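Looking after a chest rig and marker cubes: what's worth doing and what isn't

Most of the advice going round about wearable recording rigs comes from people who have owned one for a fortnight. We've had ours in the workshop long enough to break it in several ways, and I've grown suspicious of anything that begins with "just recalibrate". These are the tips that survived.

Cleaning the cubes

Forget the spray. Somebody on the Milus forum swears by window cleaner on the printed faces and I tried it once, on a spare, thankfully. The black went grey at the corners and the tracker started dropping that face every time the wrist turned. A dry microfibre cloth is enough, and a barely damp one if you've been handling anything greasy. Don't scrape at sticky spots with a fingernail. If a face is scratched, reprint it on matte stock. Gloss looks smarter and tracks worse under a ceiling light.

Check the edges too. A lifting corner on a marker reads as a slightly different shape, and you'll spend an evening blaming the software for it. Uwe Harms did, and he'd updated the drivers twice before he found it.

The ball joint

The instructions that came with ours, from a reseller called Katiyar, say to tighten the knob "firmly". I'd like to know whose hand they had in mind. Too loose and the screen nods forward when you lean over the table; too tight and the ball gets a flat spot, after which it only wants to sit at one angle. Back the knob off completely, set the screen where you can read the timer with your chin down, then tighten until it stops moving under its own weight. Then a quarter turn. Leave the grease alone – it's a friction joint and grease is the last thing it needs.

Cables

Nearly all our faults have been cables. Of the last five dropouts I wrote down, three were a plug working loose at the side of the monitor. Leave slack there, and run the rest down the body where your elbows won't hook it. Anything that goes over the front of the table should be long enough that you can push your chair back without yanking it.
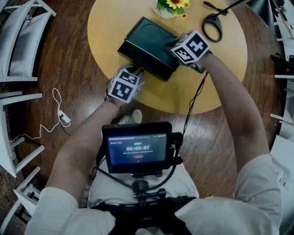
Seven seconds on the timer, both cubes on, and a cable over the front of the table.

Before you press start, reach for the far side of the table with each hand and watch what the cables do. If one goes taut, fix it then. Shalini Malhotra uses hook-and-loop ties every hand's width, which I thought was fussy until I'd replaced my second lead. Zip ties I won't have near it. They bite into the jacket and you need cutters every time you change something.

Straps

Wash the harness by hand in cool water and hang it up away from the heater. I've read that you should replace the webbing every 50 sessions. I can't find any reason for that number apart from the fact that the people who quote it sell webbing. Look at the stitching by the buckles instead, and replace it when it frays.

Recalibrating

Do it after a knock or a reprinted marker. Doing it every morning, as the Mondari video tells you to, mostly gives you a new set of small errors each day. Keep the last good file somewhere you can find it, and write on a bit of masking tape which cubes it belongs to.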